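Clearing clutter off a small vanity top without adding a shelf

Reading time: 2 min

Search this site Enter keyword Go

Huỳnh
Posted Thursday, April 1, 2021

Single-basin vanity, white top, gray base, no medicine cabinet and no drawers I can spare. The usable counter on each side of the faucet is narrow. Items that stay out: pump dispenser, two round jars, one small bottle, one pink cloth. The cloth never has a fixed spot and the jars migrate to the corners. The wall is a rental wall, so no drilling. What layout keeps the basin edge clear for wiping down?

Nerus

Group by frequency of use. The dispenser stays at the back, on the side of your dominant hand. Jars go next to it. Small bottles go on the opposite side, away from the edge. The cloth should not lie flat on the counter at all; it holds water against the surface and has to be lifted every time you wipe. Mine has the same faucet layout with two handles, and both arrangements below leave the drain area open. 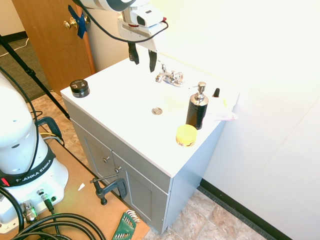
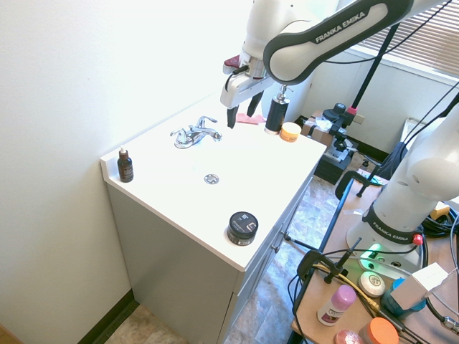 Order of work

1. Remove everything and wipe the top, including behind the faucet.
2. Dry it completely.
3. Put back the dispenser first, then the jars.
4. Hang the cloth on an adhesive hook inside the cabinet door. Check the weight rating; a 300 g hook is enough for a face cloth.
5. Leave the front corners empty. A jar there gets knocked off by a sleeve.

A tray also works if it is shallow and has rubber feet. Measure the depth behind the basin before buying one.

Rukeck

I just keep the jars in the cabinet. Takes two seconds to open a door.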